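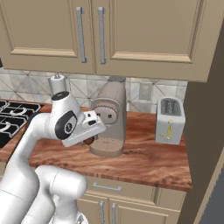 好，说了好久要写的那个事故，今天晚上把茶泡上了，慢慢写。先说结论让大家放心：人没事，一点皮都没蹭破。坏的是一个冰箱抽屉的把手、一截滑轨，还有我对自己写的那套评测脚本的信任。会有点长，我这个人说话就是绕，大家当睡前故事看。

背景交代一下。我们组做的是厨房里的机械臂，任务都很家常，往咖啡机里放胶囊啦，开冰箱门啦，把东西从台面挪到隔板上啦。先在仿真里练，练得差不多了再搬到Haslam那边的实物厨房去跑。仿真里的那间厨房我们叫Trinwood，Haslam的实物厨房就是照着它搭的，台面高度、柜子位置都对过尺寸，橱柜师傅当时被我们烦得够呛。

臂是Vondon的，白色，七轴，很好说话的一台臂，我对它没有任何意见，这一点要先写清楚。后面出的事从头到尾都是我们自己的软件和流程的问题，请不要到评论区去骂人家硬件。

仿真外面还套着一层我们自己写的东西，叫Sandine，负责加载场景、摆物体、跑任务、打分、出报告。Sandine最早是我一个人写的，后来大家一起往上加，加到现在谁也说不清全貌，你们在公司里待过的应该都懂这种代码。

事情发生在八月，下午四点多。那天要在实物上验证的是一个连贯任务：先在咖啡机那边把胶囊放好，然后转身去冰箱，把右边的门拉开，手伸进去取一个盒子。两个动作单独跑都跑过了，连起来是头一回上实物。

前一晚仿真里跑了2000个回合，成功率漂亮得不得了。我早上看到报告的时候还在群里发了个撒花的表情。那个表情现在还在聊天记录里，往上翻就能看见，每次翻到我都想伸手进屏幕把它抠掉。

现场是我和Trevor Catterall两个人。Trevor负责Haslam那边的设备和安全，话不多，做事很稳，手里一直攥着急停。我坐在旁边桌子后面看曲线。按规程，臂动的时候人要在地上那条黄线外面，线离臂的最大伸展范围还有700毫米。他站在线外，这点后面很重要。

咖啡机那段特别顺，顺到我开始低头吃饼干。胶囊进去，手退出来，底下的关节一收，整条臂转向冰箱。冰箱门也开了，开得干净利落。我还跟Trevor说，你看这个轨迹，比我开冰箱还温柔。

然后手往里伸。手没问题，手的位置、姿态、速度都在它该在的地方。出问题的是胳膊肘。

大家想象一下自己蹲在冰箱前面，右手伸进冷藏室拿东西，同时你的胳膊肘往下沉，正好卡进了下面冷冻抽屉的横把手后面。你自己会马上感觉到，啊，挂住了，退出来。可是策略感觉不到，因为它这辈子就没有被那个把手挂住过。

它接着伸。肘部那截连杆别在把手后面，腕部往前走，肘就往外顶，抽屉被带了出来。带出来一段以后臂的姿态又变了，肘往旁边一扭，把手的一个支脚当场就断了，啪的一声，很脆。滑轨跟着歪掉，抽屉斜着耷拉在那里。

Trevor按急停的速度比那声“啪”慢不了多少。他后来说他是看到抽屉动了就按的，跟声音没关系。我是听到声音才抬头的，手里还有半块饼干。这个差别我想了很久，待会儿单独讲。

臂停住以后我们俩谁也没动，等了一小会儿，Trevor说了句“先别过去”。然后按流程来：确认断了动力，挂牌，拍照，把日志先拷一份出来，再动手把臂退开。我当时很想冲过去把抽屉扶正，真的，就是一种看见东西歪了想扶一下的本能。他拦着我是对的，肘还别在断掉的支脚上，里面是存着力的，松开的时候会往哪边弹谁都说不准。

退臂用了挺久。Trevor先用木块把抽屉垫住，再把关节一个一个松抱闸，每次只动一点点。他做这个的时候我负责念关节角度，念得嗓子都干了。等肘完全脱出来，那根把手“当啷”掉在地上，我俩都往后缩了一下，然后笑了，笑得很虚。

好，下面是查原因的部分，对这个不感兴趣的朋友可以直接跳到后面讲改了什么的那几条。

第一个问题当然是：仿真里跑了那么多回合，怎么一次都没挂住过？我把那晚的回放调出来，一个一个看。看了没多久我就看明白了，心里咯噔一下。挂是挂了的，或者说，本来应该挂住的。仿真里那个肘直接从把手中间穿过去了，像穿过空气一样，没有接触，没有力，什么都没有。
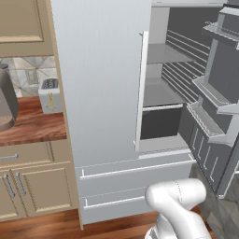 原因很笨。Sandine加载可开合的家具时，会给门和抽屉设碰撞过滤，目的是别让抽屉和它自己的柜体互相打架，不然一加载就抖，抖得像筛糠，做过仿真的应该都被这个折磨过。过滤按组来分，抽屉一组，柜体一组，两组之间不算碰撞。

问题出在组号上。有一次我们换了冰箱的模型，新模型的把手是单独的部件，不跟抽屉面板连在一起。加载脚本不认识它，就给它塞了个默认组。而默认组恰好跟机械臂连杆之间也是被过滤的，那是更早以前为了让底座不跟地板打架写的一条规则。写那条规则的人是我，旁边还有我自己写的注释：“临时，之后改。”

所以两个各自都说得过去的小改动，隔了很久，碰到一起，结果就是整条臂除了手指以外都可以自由地穿过冰箱抽屉的把手。手指有自己的组，碰什么都算数，抓握类的测试当然全都正常。我们平时盯的又都是手指。

第二个问题：就算穿过去了，评测为什么没报？因为打分只看两件事，盒子有没有到位，手指有没有撞到不该撞的。肘、前臂、底座，通通不在检查范围里。我当初的想法是碰撞了自然会有接触力，有接触力仿真里自己就会失败，用不着再写一遍检查。这个想法的前提是碰撞是开着的……

把接触检查补成单纯的几何检查以后（也就是不管过滤组，只看两个形状有没有重叠），我把那晚的回放重新算了一遍。2000个回合里，有46个回合肘和把手有重叠。46个！都在报告里记成了成功，每一个旁边都打着绿色的勾。

有朋友可能会说，46比2000也不算多嘛。我一开始也这么安慰自己，后来Trevor问我：“那你愿意站在旁边看它跑2000次吗？”我没吭声。他也不是要怼我，他就是真的在问，他这个人问什么都是真的在问。

再往下看，那46个回合也很有规律，都是起始位置偏低、盒子又放得靠里的情况。手要伸得深，肘就得往下沉，沉下去就正好到把手那个高度。我们那天在实物上摆盒子，为了拍视频好看，特意往里面放了一点。对，是我放的。

第三个问题，也是我觉得最该讲的：真臂上不是有力矩保护吗，怎么没在把手断之前停下来？

保护是有的，也确实是开着的，只是阈值不对。拉冰箱门那一下需要的力比较大，门封条吸着，刚拉开的瞬间有个尖峰。早先有几次试验老是在开门的时候触发保护停机，一天停好多次，大家都烦，于是就把阈值往上调了，说好开门这一段用高的，开完恢复。

单独跑开门任务的时候，任务结束，配置复位，阈值自动回去，没毛病。可是这次是连贯任务，开门之后没有“任务结束”，直接接着伸手，复位那一步根本没有被执行。于是整个伸手阶段都是带着开门的阈值在跑的。日志里写得清清楚楚，肘挂住之后力矩一路往上爬，爬得很平滑，就是够不着那条被抬高的线。

看曲线的时候我后背是凉的。如果那里别着的是抽屉把手以外的什么东西呢？我们有黄线，有规程，有Trevor，人进不去。但规程是最后那层，前面那些层本来也该在的，那天它们一层一层地都让开了，而屏幕上什么提示都没有。

说回饼干。规程里写的是“操作员和观察员全程注视设备”。我是观察员。我在低头吃东西，脑子里想的是报告上的绿勾，觉得反正稳了。Trevor跟这台臂待的时间比我长得多，他看过它顺顺当当跑很多很多遍，他还是一直盯着看。我跟他道歉，他说下次饼干放外面桌上，别的没再提。

事故报告是当晚写的，我写软件部分，他写现场部分。我的初稿里有一句“因模型更换导致碰撞组异常”，他给我圈出来，问是谁换的模型，谁看过，谁点的通过。我改了，把自己的名字写进去，也把流程里缺的那一步写进去。写的时候有点难为情，写完倒舒服了，晚上睡得也还可以。

下面讲改了什么，攒了一堆，挑几个可能对别人有用的。

一个是碰撞过滤。默认组现在跟谁都碰，任何“不碰”都要明明白白写出来，还得写为什么。换上去第一天，Trinwood里到处都在抖，柜门抖，抽屉抖，连烤面包机都在台面上轻轻地蹦，跟闹鬼似的。我们老老实实一个一个修，修了好些天，中间我有几次真想把它改回去，同事把我的手按住了，谢谢他们。

一个是加载之后的体检。每换一个家具模型，Sandine会先拿一个小球，挨个去撞它身上每一个部件，撞不到的就报错，场景不让用。这个办法土得掉渣，写起来一下午就够了，第一次跑就又揪出来12个撞不到的部件！有柜子的竖把手，有灶台上的铸铁架子，还有冰箱门里面的一层搁架。我看着那个列表，又想笑又想找个地方钻进去。

灶台架子那个要特别说一句。咖啡机任务里臂的上半截经常要从灶台旁边过，以前的轨迹有的贴得很近，我们还夸它“路线紧凑”。现在重新算，有些根本就是从铁架子里穿过去的。所以连咖啡机那段我们也撤回来重练了，虽然它在实物上一次都没出过事。没出过事这四个字，我现在听着没那么踏实了。

一个是打分。整条臂每一截连杆都查，用几何查，不依赖仿真器告诉我有没有接触。离得太近的也单独列出来，不算失败，但报告第一页就能看见。另外报告里那个绿色的勾我给去掉了，换成了普通的文字。同事抱怨说不好看，嗯，是不好看。

还有力矩阈值。现在抬高阈值必须带时限，时间一到自己落回去，管你任务结束没结束。阈值抬着的时候，屏幕上沿有一条橙色的粗条一直亮着，想不看见都难。Trevor还要求在急停旁边也装个灯，跟橙条同步，他说他站的那个位置不看屏幕。这个我压根没想到，我总觉得大家都跟我一样是看屏幕的。

开门那个尖峰我们后来也好好量了一下，就是拿个拉力计，一遍一遍拉门。拉到后来发现，慢一点、手再靠门边一点，尖峰就下去很多，本来就不需要把阈值抬那么高。当初要是花半天量一量，后面好多事都不用有。可当初大家忙着赶别的，点两下鼠标把数字改大，真的太方便了。

连贯任务也改了规矩。以前是两个单独的任务都过了，就默认接起来也能上实物。现在接起来就算一个新任务，从低速开始，从没有物体的空跑开始，一档一档往上加。慢是慢了，Haslam那边的排期一下子紧张起来，有人来问过能不能跳过空跑，Trevor说不能，就两个字，说完继续拧他的螺丝。

修冰箱也有个小插曲，讲给大家乐一下。把手要配原装的，等货等了好久，中间抽屉没有把手，合上以后打不开，有位同事的冰棍还冻在里面。对，实物厨房的冰箱里是不许放自己吃的东西的，这位同事因此也被顺带查出来了。冰棍后来是把抽屉整个拆下来才救出来的，已经变形了，他还是吃了。

新把手装好之后，我们拿同一个起始位置、同一个盒子位置，用旧策略在仿真里又跑了一遍，想看看它在碰撞打开的情况下会怎样。结果跟现场一模一样，肘沉下去，别住，抽屉被带出来。连抽屉歪的方向都是对的。我看着那个画面心情很复杂，仿真原来是能告诉我的，是我把它的嘴给捂上了。

重练后的策略学会了一个挺可爱的动作，伸手之前先把肘抬起来往外撇一下，像人端着盘子过窄门那样。没有谁专门教它，碰撞开着，它撞疼了几回自己就学会了。实物上已经开始低速跑了，我这边盯着橙条，Trevor那边盯着臂，饼干在外面桌上。

回一下评论区的几个问题，统一写在这里，省得大家翻。

问为什么不给臂加皮肤式的接触传感器的：想过，也在看，钱和接线都是问题。而且我个人有点怕，怕加了以后大家又觉得有它兜底，前面的检查就松了。这是我个人的小心眼，组里有不同意见，还在吵，吵得很友好。

问事故录像能不能放出来的：不能，里面有现场的人和别的设备，报告也是内部的。我写在这里的内容都给Trevor过了一遍，他删掉了我夸他的好几句，剩下这些是我求来的。

问小球体检的脚本能不能分享的：它跟Sandine缠得很紧，直接拿出去你们也用不了。不过思路真的就是那么简单，遍历每一个碰撞形状，在它外面放个小球，往里推，看看有没有接触，没有就喊。记得用跟你的臂连杆相同的碰撞组去推，别用默认的！我第一版就是用默认的，差点又把自己骗过去一回。

问我有没有挨骂的：没有，真的没有。开复盘会之前我紧张得一直在喝水，结果大家就是坐在一起把时间线捋了一遍，谁知道什么就说什么。那个换模型的同事也在，他说他当时看见加载日志里有一行黄色的警告，但是那里平时就有一大片黄色的警告，他没往心里去。于是又多了一件事要做，清警告，到现在还没清完，今天下午我还在清。

还有人问咖啡机。咖啡机好好的，谢谢关心，胶囊还是一放一个准。重练之后绕开灶台架子，路线比原来绕，时间长了一点，我看着倒觉得挺好。

先写到这儿，茶凉了，我去续一杯。清警告的时候又翻到一条我自己写的“临时，之后改”，是管抽屉阻尼的，明天先去看看它到底在干什么，有下文再接着这条往后发。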